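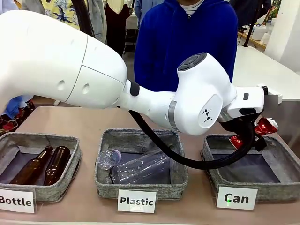 three gray fabric bins, white card in front of each

Sorting recycling at home, one bin or three??
Household forum > Trash & Recycling

ueno_porch
Ok quick one, on my lunch. Our building (Lumanlan Court) went from toss-it-all-in to separated glass / plastic / cans in September and I still dont have a setup I like. Thinking shallow fabric bins like those, side by side on the long table by the back door. Cards in front so my kids stop asking. Anyone run fabric for this long term? Worried about beer dregs.

tidy_marquez
Fabric is fine IF you rinse. Ours are going on 2 years. Rinse, drain upside down, then bin. Skip the rinse once and you'll smell it by the weekend. Signed, Remedios Marquez, who skipped it more than once

gluepot
Nope. Hard plastic tubs. Wipe and done. Fabric soaks it all up and then you own a stinky square forever

tidy_marquez
They wash tho? Cold, air dry. Rim goes a little wonky, whatever

gluepot
"a little wonky" ok

halfcaf_dan
Shallow is my issue, not fabric. Two bottles laid down and that's your floor gone. I empty mine daily which gets old quick. Deep tote for plastic, shallow ok for cans if you crush em.

ueno_porch
@halfcaf_dan daily is fine, bin room is right downstairs. Do you crush plastic too or just cans

halfcaf_dan
Both. Check with your hauler though, ours wants caps back ON after you squash them. Neighbors' hauler wants caps off. Same street!! 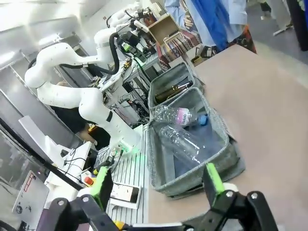

Divided bins are what I'd look at if you're short on table. I had a Doven one, one big half and one small half, 3 years now and no complaints except the divider flops. Glass in the little half, plastic in the big one, same as that gray bin with the brown bottle in back and the two clear ones up front. Plastic takes up so much more room so it makes sense to me. Cans I hang in a bag off the doorknob. Not pretty. Labels I leave on, life is short
- pennywhistle

gluepot
Glass and plastic sharing one bin defeats the whole point of seperating

pennywhistle
There's a wall between them?? I carry it down and empty one side then the other. takes 30 seconds

gluepot
until you tip it and both sides go in the plastic dumpster. ask me how I know

ueno_porch
lol. ok so no divider for me, my oldest would 100% tip it

mod_werkeck
Moved this from Kitchen to Trash & Recycling. Carry on. Also if you're posting product links put them in the bins sticky please, it has 3,256 views and hardly any links in it

halfcaf_dan
What do the cards say on yours going to be? "Glass" always got us jelly jars, which our place won't take with the bottles

ueno_porch
Hadn't got that far. Was gonna do Bottle, Plastic, Can

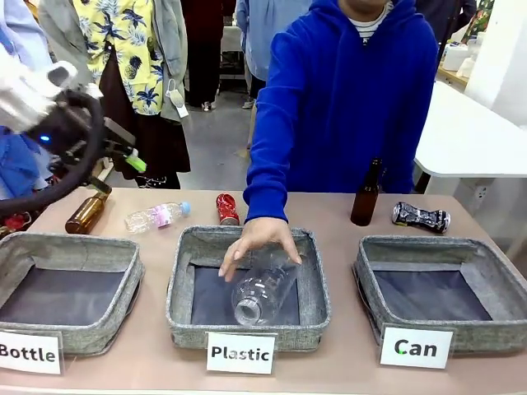
Princess Enriquez wrote in by email bc she can't get her login to work: "Bottle" will trip people up, a water bottle is a bottle too. She'd put "Glass" and then a second line with what doesnt go in. Her kids put every plastic bottle in with the beer bottles for a month before she changed the card.

ueno_porch
oh no. yeah. that's exactly what would happen here

tidy_marquez
Disagree, you tell them once and they get it. Short words, big letters. Nobody reads a second line

halfcaf_dan
mine are 6 and 9 and I've told them plenty more than once

gluepot
Tape an actual bottle cap on the plastic card. No reading needed. Tubs still better

pennywhistle
ooh stealing the cap thing

ueno_porch
Ok going with three fabric ones, Uvum has a set in gray. Glass / Plastic / Can, cap taped on the middle one. Rinse rule on the fridge. If it stinks gluepot can say I told you so

gluepot
I will

tidy_marquez
Get a spare so you've got one out while one's in the wash. And put the glass one on the end nearest the door, it's the heavy one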